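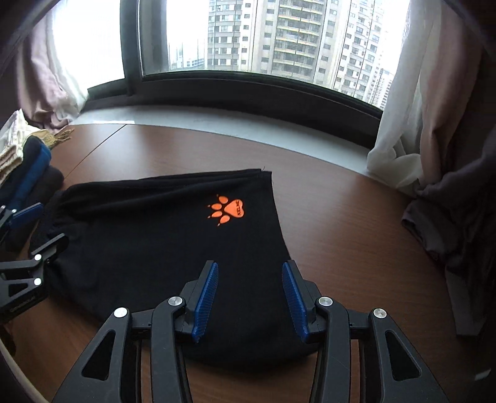

图1 测试桌面与折叠后的黑色衣物,橙色爪印朝外

Wilik 拼接式木纹桌 使用评测

用途:靠窗放置,兼作叠衣台。到手使用至今22天,期间主要处理棉质上衣和运动裤。

桌面为棕色木纹,由面板拼接,板间留一条深色细缝。缝宽均匀,手指划过有轻微台阶感,薄袖口偶尔会勾住,厚衣物无影响。叠衣时建议避开接缝,把衣物放在单块面板中央。

表面摩擦适中。黑色哑光面料对折后不易滑移,抚平时底层基本不跟着走。罗纹收口部分叠完仍会起皱,这属于衣物本身的问题,换桌面无法改善。带印花的衣服按印花朝外叠,找起来方便,爪印这类大色块尤其明显。

反光:靠窗一侧在白天有浅色反光,看深色衣物上的线头反而清楚;离窗远的一侧偏暗,晚上需补灯。

承重未做极限测试。单侧堆放7公斤衣物一晚,接缝处未见下沉。

安装:螺丝规格统一,单人43分钟完成。说明书第二步的图与实物方向相反,按孔位对齐即可。

对比:此前用的是 Stosis 折叠桌,面板为整块,无接缝,但表面偏滑,叠三层以上容易散。

不足:接缝积灰,需用软刷清理;无防滑脚垫,须另购。

评分:表面8,结构7,安装6。叠衣用途可以购买,裁剪布料者建议选整块桌面。

Dionysis Kourkoulas
2023年10月1日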